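Orkora Repair Skills Project
Progress report to the Derketti Fund, period ending February

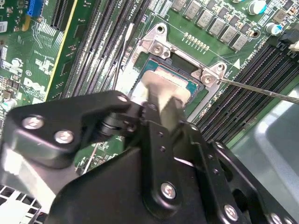
We are very glad to be writing to you with the demonstration library in such good shape, and we want to begin by thanking you for your patience over the winter while we got the processor work going. Our library now holds 804 demonstrations, all of them recorded on used office computers and all of them done by a person guiding the arm from start to finish. The socket work has taken up most of this period and we think it deserved the time. It is a cramped place to ask a gripper to go, with the memory slots running close along the side and the metal bracket framing the processor, and our operators have had to learn how to bring the fingers in over the socket at an angle. A screwdriver on one of the bracket screws is now a familiar sight in our recordings, and we are happy about that, as the fund asked us last year to include hand tools wherever we could.

You may remember that our first plan was to record each task on a single board until we had plenty, and then move on to the next. We gave that up fairly early. The model trained at Zirley on our first batch did nicely on the board it knew and got quite lost on any other – it would reach confidently for a screw that was an inch away. So we now change boards much more often, and we turn the chassis on the bench between sessions as well. It makes for slower days, and the operators grumble a little, but the newer recordings are far more useful to the people doing the training.

We threw out 31 demonstrations in this period. Most of them had a long pause in the middle where the operator had stopped to think, and a few had labels that did not match what was done. We have kept the failed attempts where the operator noticed the slip and put it right, and these are marked separately so that Zirley can leave them out if they wish.

Equipment has mostly behaved itself. The wrist camera needed its cable replaced, and we lost two days to that, though we used the time to tidy the labels on the older memory module recordings. Spending is in line with the budget we sent you, apart from replacement boards, where we have spent a bit more than planned – sockets do wear out with this much handling.

For the coming period we would like to record on 24 more boards, and to have a second operator trained well enough to work alone. We would also welcome a word from you on whether laptops should stay in the plan, as we need to order stands for them before long.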